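Forum > Robotik-Software > Planung und Regelung > Zweiarmsysteme

Kollisionsprüfung bricht ab, wenn beide Greifer nah beieinander stehen

Remo Caruso
Ich plane für zwei Arme an einer gemeinsamen Schiene, die Aufgabe ist das Ordnen von Kabeln auf dem Tisch. Solange jeder Arm für sich plant, läuft alles. Sobald beide in die Mitte sollen, meldet der Planer von Jonov eine Kollision und verwirft die Bahn. Von 392 Planungen sind 78 so gescheitert, fast alle in einer Stellung wie dieser: 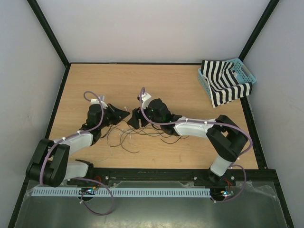
Beide Greifer über der Tischmitte, dazwischen nur ein schmaler Spalt.

Der Sicherheitsabstand steht auf 15 mm. Muss ich den global senken, oder geht das auch pro Gliedpaar?

Zhuoran Guo
Pro Gliedpaar. Global würde ich nichts ändern, sonst fehlt dir der Abstand auch zwischen Ellbogen und Wand. In der Paarliste trägst du nur die beiden Greifer ein und setzt dort 5 mm. Prüf vorher die Kollisionskörper - Skedard exportiert Greifer standardmäßig als Quader, und bei spitz zulaufenden Backen ist der viel zu groß. Mit konvexer Hülle waren bei mir fast alle Fehlmeldungen weg.

Die Kabel an den Armen kennt der Planer übrigens nicht. Ich habe dafür am Handgelenk eine zusätzliche Kapsel angelegt. Wenn ein Arm seitlich an der Wand hochsteht, wird es sonst knapp.
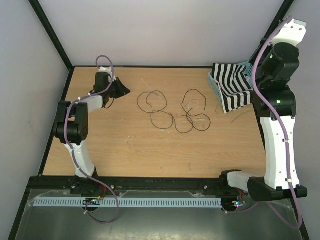 Muss ich den Planer nach der Änderung neu starten?
Die Paarliste wird nur beim Start gelesen, also einmal beenden und neu laden. Die Abstandswerte selbst kannst du im laufenden Betrieb setzen.

odo_user
Hatte ich mit Odomach auch mal. Hab einfach die Arme nacheinander fahren lassen, dauert halt länger. Welche Version ist das bei dir?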